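Andeo Institute for Applied Automation
Thread: teaching by remote control

1/ This week our laboratory resumed its work on remote demonstration. An operator guides the arm through a task by hand controller, and the recorded motions are later used to train it. We share a few notes for partner institutions.

2/ All sessions in the current round are carried out in simulation, using the Clokow control station. Each operator completes a short training period before any recording is kept.
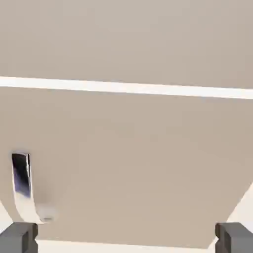 3/ Operators are asked to begin every demonstration with the gripper open and to pause before the first movement. A clear start makes the recordings much easier to align afterward.

4/ The round will comprise 141 demonstrations, divided among 3 operators. No operator may record for more than 2 hours in a day. Fatigue shows in the data as small, repeated corrections near the point of grasp.

5/ We have also revised our guidance on speed. Earlier instructions encouraged operators to work quickly. The present version asks for a steady pace, even where the path is clear – a hurried approach is difficult for the model to copy.

6/ Reflective objects remain part of the program at the request of our partners at Kinnunen. Their surfaces take on the colors of whatever stands nearby, and a model that relies on camera views must learn to cope with this.
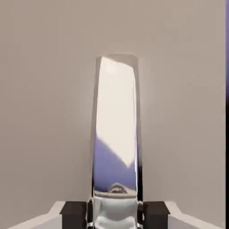 7/ Demonstrations that contain an error are not deleted. They are marked by the operator, reviewed by a second member of staff and stored separately. Almost 12 percent of the recordings from the previous round were set aside in this way.

8/ The review form has been shortened accordingly. Partners who still use the earlier form may continue to do so until the end of April.

9/ The written protocol will be available through the Fomska portal from Friday. Institutions wishing to take part in the next round should apply there, stating the control equipment they intend to use.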